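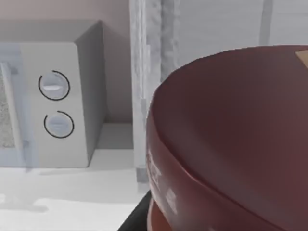 Several parents at the Lirnard sessions told us they had given up on cooking dried beans years ago and were glad to be shown a way that fits around a workday. One of them added that the soup was the first thing her kids had asked for twice! We heard that kind of remark all through the spring, and it's the best news we have to report for the second stretch of the Ticona home cooking grant.

Sessions

We ran 8 evening classes between March and May, all starting at 6:30, split between the Lirnard community room and the Pistetent library annex. Pistetent was slower to fill. The first class there clashed with a school concert, so we repeated it later in the month and had a much livelier group (lots of grandparents, lots of opinions on salt). Lirnard had a waiting list by April, and we'd love to add a late session there if the room schedule allows it.

What we cooked

Lentil soup, black beans and rice, a chickpea stew, and a barley dish that split the room. The barley is being rewritten. Two recipes from the original plan were dropped because the ingredients cost too much at the stores people use here, and we put cabbage and carrots in their place — cheap, easy to find, and far more popular than we expected.

Recipe cards

The Doveo print shop delivered the new cards in April, in larger type and with the soaking times at the top. People asked for these at every class last fall, so it was a real pleasure to hand them out. A Spanish set is drafted and being checked by two families from the Pistetent group.

Spending

Groceries came in under budget. Printing ran over, mostly on account of the heavier card stock, and we moved money from the travel line to cover it, as agreed with your office in March. Room fees were as planned.

Still to do

The 5 take-home kits promised for this period went out late, in May, and we're still waiting for the feedback sheets. We'll send those results with the summer report, along with the new barley recipe and the final Spanish cards. Sign-up for the fall classes opens in August at both sites.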